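What Does a Record Producer Do?
Kids' Music Corner, 3/27/18

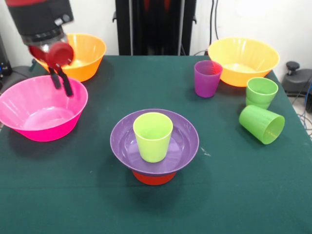

Who is in charge when a song gets recorded?
Usually the producer. The singer sings, the band plays, and the producer helps it all turn into one finished song.

OK so how does it work? Quick version.

First, the demo. A demo is a rough try at a song. Could be one voice and a guitar, recorded on a phone in a bedroom. Mistakes are fine!

Then the producer listens. Too slow? Too long? Needs drums? Lots of questions at this part.

Next, the studio. Every sound gets its own track. Drums on one, singing on another, bass on another. Tracks can be made louder or softer later without messing up teh rest.

Take Pin-yu Lo. She wrote a song called "Totstead" and recorded it with a producer named Warrick Ashby. Her demo had 2 verses and no chorus. He asked her to write one. She did, on the bus. Then they sang it 3 times in a row at the end, becuase it was the best bit.

After that comes mixing. That means setting how loud each track is. Voice too quiet? Turn it up. Drums too boomy? Down.

Last step, mastering. A final polish so the song sounds good on big speakers and tiny earbuds.

Can a singer be the producer too? Sure. Lots of singers do both jobs. Lo made her next song, "Dromura," all by herself. Came out in July.

New words: demo, track, chorus, mixing, mastering.

Try it: hum a tune into a phone or tablet. Play it back. What would you add? Clapping counts.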